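Drekach
Open Position: Hardware Evaluation Technician, Hand-Held Gripper Kits
Location: Dikside test hall, on site
Posted: 2026-02-02
Type: Full time, fixed term with option to extend
Reports to: Evaluation lead, Kits and Services

About the position

Drekach supplies hand-held gripper kits on a rental and purchase basis to laboratories that train manipulation policies from human demonstrations. The current product is the Bokau kit. It consists of grippers, cameras, mounts, marker boards, calibration targets, chargers and a recording service that checks uploaded episodes and returns them in a fixed format.

The technician will run acceptance tests on kits before shipment, repeat those tests on returned kits, and take part in recording sessions with household objects. The position also covers side-by-side evaluation of pad sets and jaw variants before they are added to the parts list. It is a bench and floor job. Office work makes up the smaller share and consists mainly of test reports.

Duties

Inspect incoming grippers for jaw play, pad wear, housing cracks and loose fasteners. Record findings against the unit's serial number.

Measure jaw opening and closing travel and compare with the tolerance sheet. Units outside tolerance go to rework with a completed fault tag.

Perform camera calibration and verify it after any change to the mount. A calibration that fails verification is repeated from the first step and is not adjusted by hand.

Record reference episodes with the standard object set. The set has 77 objects and is divided into rigid, hinged, soft and glossy groups. Each gripper is tested on objects from every group.

Log slips, dropped objects, tracking loss and missing video, using the fault codes in the test manual.

Prepare kits for shipment, including battery checks, spare pads and printed quick-start cards.

Answer second-line questions from kit users when the service desk cannot resolve them. Most of these concern calibration, synchronization and pad replacement.

Work on the floor

Recording is done in an open hall with several people working at the same time. Operators carry their own grippers and are expected to keep clear of other operators' working areas. Objects in the glossy group are handled in the same way as the others, but grip position matters more, and the technician must be able to place the jaws on a narrow handle repeatedly without looking away from the object. 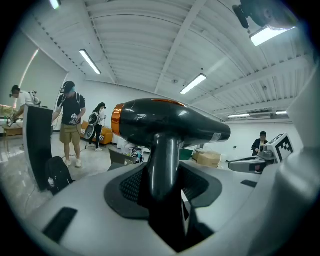
Hair dryer held by the handle between the gripper's black mesh-textured pads.

Appliances in the object set are not powered during reference episodes. Cords, where present, are secured before pickup. The technician checks the object, the pads and the camera view before each episode and stops the recording if any of them is out of order.

Sessions are divided into blocks of 40 minutes with a break after each block. The grippers are held at chest or waist height for much of a block. Candidates should consider whether this is suitable for them. A trial block is part of the selection process.

Pad and jaw evaluation

Three pad sets are offered with the Bokau kit at present, and a fourth is under review. Pad sets are compared on the same objects, by the same operator, in an order given by the test plan. The technician does not choose the order. Results are entered as pass, slip or drop, with a free-text field for anything the codes do not cover. Free text should state what was seen and at which point of the episode. Opinions on the cause go in the separate remarks field.

Jaw variants are tested under the same plan. The technician fits the variant, repeats the travel measurement and signs the change sheet before recording begins.

Required

Completed technical training in mechatronics, electronics, precision mechanics or a similar field, or equivalent work experience.

Confident use of calipers, torque drivers and a multimeter.

Ability to work from written procedures and to report when a procedure does not match the hardware.

Basic command line use on Linux. The technician will start scripts, read logs and copy data. Programming is not required.

Written English sufficient for test reports read by outside users.

Ability to lift 16 kg, the weight of a packed kit case.

Preferred

Experience with camera calibration, fiducial markers or motion tracking.

Experience in product testing, quality inspection or equipment rental.

Some Python, enough to change a plot or a file path in an existing script.

Use of either hand for gripper operation. Reference episodes are recorded left-handed and right-handed, and a technician who can do both simplifies scheduling.

Not part of this position

The technician does not train models, design hardware or sell kits. Questions about model performance are passed to the customer's own staff. Design proposals are welcome and are submitted through the change request form.

Hours and conditions

Standard working time is 8 hours per day, Monday to Friday. Evening sessions take place when a shipment deadline requires it and are compensated with time off. The hall is lit by ceiling fixtures throughout the working day. Closed shoes are required on the floor. Personal phones are kept out of the recording area during a session.

People on the floor may be recorded by gripper cameras. Employees sign a recording consent form before their first session. The form describes storage, access and deletion, and a copy is sent to candidates together with the interview invitation.

Training

The first weeks are spent on the kit itself: disassembly, pad replacement, calibration and the upload service. After that the new technician records under supervision until the error rate on the reference set meets the limit in the test manual. Independent acceptance testing begins after sign-off. Training on the Marinho upload client is provided by the service group and does not require prior knowledge.

Start date

The position is open from May. An earlier start can be discussed.

Selection process

1. Review of written application.
2. Phone interview, technical questions only.
3. Half day at Dikside. Candidates inspect a gripper with known faults, write a one-page report and complete a trial recording block. The half day is paid.
4. Final interview and decision.

Application

Send a résumé and a short cover letter through the application form on the Drekach careers page. The letter should describe one piece of equipment you have tested or repaired, the method used and the result. Certificates may be added but are not needed at the first stage. Use reference DIK-BOKAU-TECH in the subject field.

Applications are reviewed in the order received. The listing is removed when the position has been filled. Travel to Dikside for the half day is reimbursed at the standard rail fare on presentation of the ticket.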